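The quote that arrived on Bhupendra Kushwaha's desk in December was a single page long. It listed an arm, a gripper, a wheeled base and a delivery charge. By the time he had worked out what it left off, the page had grown to nine.

Kushwaha manages operations at Flirnent, a company that runs serviced offices and wants a mobile robot to carry out simple fetching jobs after hours. The board gave him one budget year to get it done. He spent the first part of it buying no hardware at all, only time in a simulator.
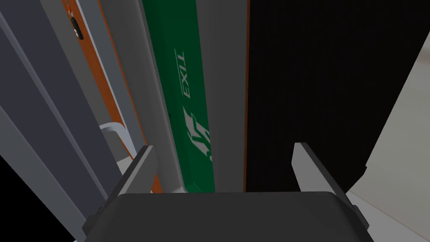
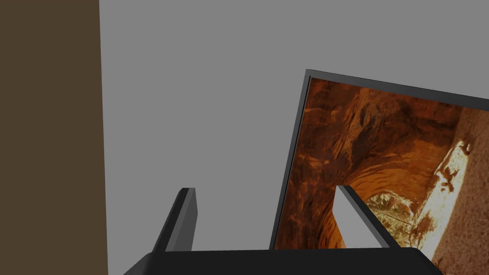
Two views from simulation, both with the gripper open.

What should a first-time buyer pay for before the robot itself?
A site survey and a block of simulation time. Together they tell you how wide the base can be, how far the arm has to reach and which doorways will cause trouble, and those answers decide which machine goes on the order form.

Kushwaha's block was 732 hours, bought from Susholm, a small firm that builds virtual interiors from floor plans. It was the second-largest line in the first-year budget, and the one he had to defend most often.

"People wanted to know why we were paying for pictures of a robot," he says. "I told them a wrong arm costs more than the whole simulation contract, and it takes months to send back."

The work changed the order. Flirnent had been leaning toward the Poon, a mid-range arm with a long reach and a heavy shoulder. In the simulated corridors the shoulder kept coming too close to door frames on the turn. The shorter Flondmont managed the same corridors, and the company put its name down for three of them instead of the two Poons it had first planned.

Sushil Upadhyay, who advises building owners on equipment purchases, thinks the mistake in most budgets is in the lines below the hardware. He asks clients to set aside money for spare gripper fingers, floor repairs, charging points, insurance and a staff member's wages for the hours spent minding the machine.

"The arm is the easy part to price," Upadhyay says. "Someone hands you a number. Then you find the lift needs a new controller before a robot can call it, and that's a separate contractor with a waiting list."

He also suggests reading the software terms before the hardware terms. Some suppliers include updates for the first year and then charge by the unit. Flirnent's agreement fixes the yearly fee for three years, which Kushwaha got by giving up a discount on delivery.

Not all of it went to plan. The floor plans Susholm worked from were out of date, and a storeroom on the second level had been divided since they were drawn. Fixing the model took 8 days — and the bill went to Flirnent, as the contract said it would. Kushwaha now has every level measured again before anything is modelled.

The first Flondmont is due to be delivered to the ground floor, where it will work evenings only. The other two stay on order until the lift contractor has been through.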